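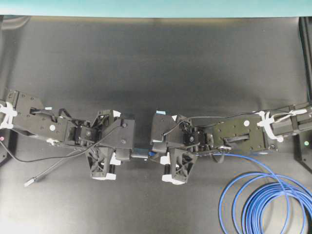

The two Kukach arms reaching towards each other, with a small blue and black piece held between the grippers.

I have had the Kukach two-arm teaching kit on the bench since April, and I kept putting off writing it up because every time I sat down to do it I ended up playing with it for another evening instead. I suppose that tells you which way this review is going! It isn't all sunshine, though, and I'll come to the bits that made me mutter.

The kit gives you two working arms, each with a gripper, and a second, lighter pair with handles that you hold yourself. You move the handles, the working arms copy you, and the Skikura software records the lot, joints and cameras together. Do the job enough times and you can train a model on what you recorded and see whether the arms will have a go on their own. It's the same idea as the Kofler set I reviewed a while back, only the Kofler had a single arm, and once you've tried to do anything with a cable one-handed you'll understand why I wanted the pair.

The price is 1000 pounds from Wokura, which I know is a lot of money for something that lives on a workbench in the spare room. Mine arrived well packed (two boxes, one inside the other, more foam than I knew what to do with) and took me a long weekend to put together. The manual runs to 324 pages and I'm fond of it, in the way you can be fond of a relative who repeats himself. The wiring chapter is excellent. The chapter on setting the zero position of each joint is spread over three different places, and I'd ask you to read all of them before you tighten anything, as I had to undo one shoulder and start again.

What it's like to drive

Lovely, on the whole. The handles are light and there's hardly any lag, and after an hour or so I'd stopped thinking about my wrists and was just thinking about the job. The lattice fingers are the nicest part of the whole kit. They give a little as they close, so you can be a touch clumsy with your approach and still get a decent hold, and the white pads at the tips can be peeled off and replaced when they get grubby.

What you don't get is any feeling coming back through the handles. You squeeze, and you have to judge by eye how hard the gripper is squeezing too. For soft things that hardly matters. For plugs and sockets it matters a good deal, and I spent my first few sessions pushing far harder than I ever would with my own fingers. My advice is to keep the wrist camera view open on a screen right beside you and glance at it for the last little bit of any movement. It sits so close to the work that you can make out the ports, the logo and even a little red light on a USB hub, and I found I came to lean on it more than on the arms themselves.
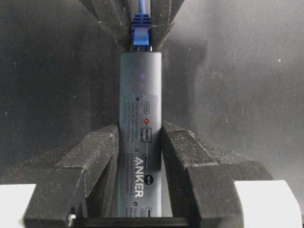 Recording with Skikura

The software starts and stops with a foot pedal, and bless whoever thought of that, because both your hands are busy. Each go is saved separately, you get to watch it back, and you can throw it away with one key. I threw away plenty. My first proper set was 60 recordings of a cable job, and the model I trained from it was hopeless, hesitating in mid-air like somebody who's walked into a room and forgotten why. I carried on until I had 292, tried to be much more consistent about which hand moved first, and the second attempt was a different animal. It still misses, mostly when the cable starts off in an awkward curl, but it gets there often enough that I've called the neighbours in to watch.

My grumbles are small ones. Skikura forgets which camera is which if you unplug anything, so label your leads. There's no way to trim the dull second or two at the start of a recording without exporting it first. And do think about where the arms go when you aren't using them, as they take up more of the table than the drawings suggest. I like to finish each go with the grippers drawn back towards the sides and the middle left clear, so that every recording begins from much the same pose, and I do wish the software would do that by itself at the press of a button.
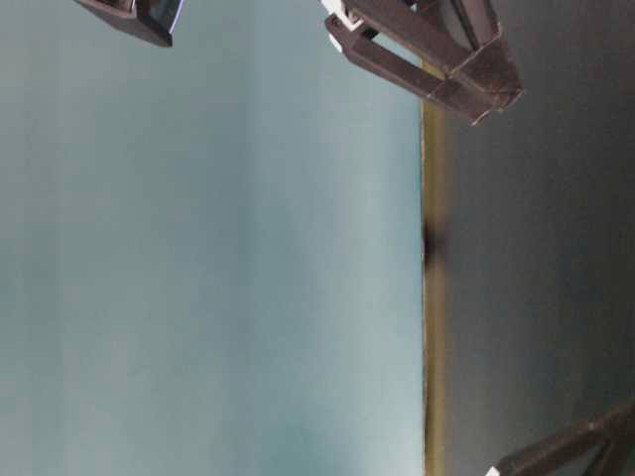 One reader of my Kofler review wrote in to say that the second arm sounded like a luxury, and that a good clamp fixed to the bench would hold the other end of most things for a fraction of the price. It's a fair point, and for a lot of jobs I'd agree. If you only want to teach picking up and putting down, save your money and buy the clamp. Where I'd part company is with anything that has to be passed across, turned over or steadied while it's moving, and that turned out to be nearly everything I wanted to try.

So it's a warm recommendation from me, with the manual kept close by. Spare pads are sold separately and Wokura was out of them when I last looked, so order a set along with the kit if they've come back into stock.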